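Grurside Cell 12

Cell 12 is a manipulation cell at the Grurside workshop, used for sorting soft goods into open containers. It consists of one jointed arm with a five-fingered hand, a low work surface, and a cabinet whose door has to be lifted slightly before it will latch. The arm was built by Vodard and the hand by Basach. The two firms use different names for the same connector, a fact that accounts for much of the cell's early history.

Origins

The cell was assembled from parts of two older ones, neither of which had worked especially well. It kept the number 12 from the first and the control cabinet from the second, so the drawings on the cabinet door described a different machine for several months. They were replaced in January. The old set is kept in a drawer and is still consulted, usually by mistake.

Setup

Setup begins at the mounting plate and works outward. The base bolts are tightened in a cross pattern, the arm is powered up without the hand, and each joint is moved slowly through its range while the operator listens. The Vodard manual describes the correct sound as "even." Operators have settled on their own definitions.

The hand goes on last. Its wrist ring seats with a quarter turn, and the signal cable is plugged in before the power cable. Reversing the order does no harm but produces fault 3132, which can be cleared only by restarting the cabinet and waiting out a self-test designed, it would seem, by someone paid by the minute.
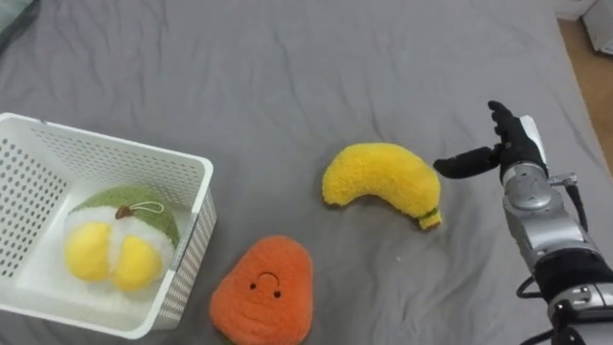 Cable routing is the part of the setup most often redone. The cable must have enough slack for the wrist to turn fully in both directions, and too little of it to catch on anything, and the manual asks for both in one sentence without further comment. On an arm with a humanoid hand the slack tends to gather below the wrist. A black cable hanging from the forearm in a curve toward the work surface, as it does beside the plush banana, is checked at the lowest reach of the program as well as at rest. If it touches the cloth there, the loop is shortened at the nearest tie and the wrist is run through its full turn again. Ties are replaced whenever they are cut, and the cut ends are picked up by hand, since the vacuum has opinions about them.

Calibration

The hand is calibrated open, then closed, then open again. Each finger reports its own zero, and the thumb reports two, for reasons Basach has explained in a technical note that raises further questions. Once the fingers agree, the position of the container is taught by touching its rim at three points. A container that has been nudged afterward must be taught again. The software accepts the old position without complaint and will set objects down beside the basket with great confidence.

Cloth surfaces need a separate height check. Wrinkles lift a light object just enough to spoil a low grasp, and smoothing the cloth moves the wrinkles somewhere else. The usual practice is to set the grasp height at a crease and leave the cloth alone.

Maintenance

The wrist joint is greased every 2000 hours with a Wouters compound supplied in a tube that cannot be fully emptied. Finger tendons are inspected at the same service -- a worn one shows first as a slow little finger -- and replaced as a set. Fasteners on the forearm are marked with paint so that any movement shows, and repainted after each repair.

Known faults

Fault 31 indicates an overheated finger motor and is nearly always genuine. The hand is opened, the arm parked, and the motor given time to cool before the tendon is checked for drag. Intermittent loss of signal is traced from the wrist plug back to the cabinet, in that order, although the cause is generally found at the cabinet.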